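SPEAKER NOTES: "Who Owns This Thing, Anyway?"
Reading beneficial ownership filings for people who would prefer not to
24 Jul 2023

Opening (two minutes, no slide)

Thank Chanida for the introduction. She will have said I am an expert. Let it stand.

Ask who in the room owns individual stocks. Hands up. Ask who has read a proxy statement to the end. Wait. Somebody always puts a hand up halfway and then scratches their ear with it.

Slide 1: The register

Start with Clirketti. Small company, makes valves, no drama for years. On paper it had 1,610 holders of record. Explain that a holder of record is a name on the transfer agent's list, and that most people in this room are not on any such list, even for the stocks they own. Your broker holds in street name. You are the beneficial owner, a phrase that sounds much nicer than it is.

Pause here, someone will look alarmed. Reassure them that they do get the dividend.

Slide 2: Five percent

The line that matters. Cross five percent of a class of voting stock in a public company and you have to say so. Passive holders can generally use the short form, 13G. Anyone with plans uses the long form, 13D. Read Item 4 first, "Purpose of Transaction." Everything before it is addresses.

Item 4 has its own dialect. Translate a few for them:

"May engage in discussions with management" = has already called twice.
"Believes the shares are undervalued" = paid more than today's price.
"Reserves the right to change its intentions" = has a lawyer.

(Laugh here or no laugh, move on. In Cleveland there was no laugh.)

Slide 3: Plaltilon Partners goes shopping

Walk through the Plaltilon stake in Clirketti. First filing was a 13G, meek as milk. Then they switched to a 13D, and the stake went up to 14 percent. Point out that the percentage can move without anyone buying a share. Clirketti was retiring stock through its buyback the whole time, so the bottom of the fraction was shrinking. Two newsletters ran this as "Plaltilon loads up." Plaltilon had bought a little. Clirketti's own treasury had done a good part of the work and got none of the credit.

Make them do the check: share count now, share count last time, then the percentage. In that order. If they leave with one habit, I'd like it to be this one, though I have given this talk before and I know my odds.

Slide 4: Sole and shared

Cover page of the filing, the rows everyone skips. Sole voting power, shared voting power, sole dispositive power, shared dispositive power. A fund, its adviser and the man who controls the adviser can all report the same shares. Do NOT add them up. Usa Duangkaew on our desk keeps a folder of articles in which somebody has added them up. One of them gave Mugo Capital more than the whole company.

If someone asks about groups: two holders acting together are treated as one filer. Whether dinner counts as acting together is a question for counsel. Expensive dinner, expensive counsel.

Slide 5: What the filing won't tell you

Price, sometimes. The trades over the previous 60 days will be listed in a 13D, but a position built patiently over two years will show you only its last few weeks. Swaps may be in Item 6, in a paragraph that appears to have been translated from German and back. Borrowed money is in Item 3 under "working capital," where you'd never think to be worried about it.

Runar Holdings is the story to tell if time allows. Its filing ran to 33 pages, of which 300 words concerned its intentions. I counted, on a train. Skip Runar if we started late.

Slide 6: Should you follow them in?

The question they came for. Answer is probably not, and say it plainly. By the time you read the filing the price has read it too. The fund may also leave before you hear about it, and it won't phone. Use the filing as a reason to open the annual report, see whether the complaint in Item 4 holds up, and decide if you would have liked the company without the famous name attached.

Leave ten minutes for questions. Someone will ask about crypto. Repeat the question slowly for those at the back and hope it sounds different the second time.

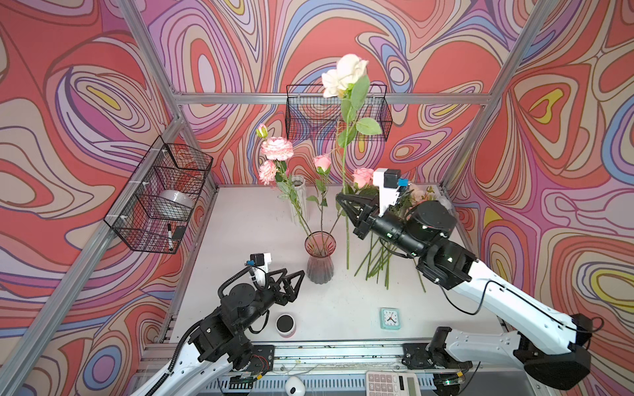 Closing, if there are no questions: go back to Clirketti and ask what they would look up first. The answer is the share count, and if I hear it from even one row I'll buy the coffee. Then the point about noise. A filing sits in front of a lot of busy background, headlines and message boards and men shouting on cable, all of it as restful as those coral and lavender swirls running over all three walls, and the flowers in front of them don't stand much of a chance. Tell them to look at the dull parts, the rails and the posts, meaning the cover page, Item 3 and Item 4. Mention the handout is by the door. Unplug the laptop before walking off with it.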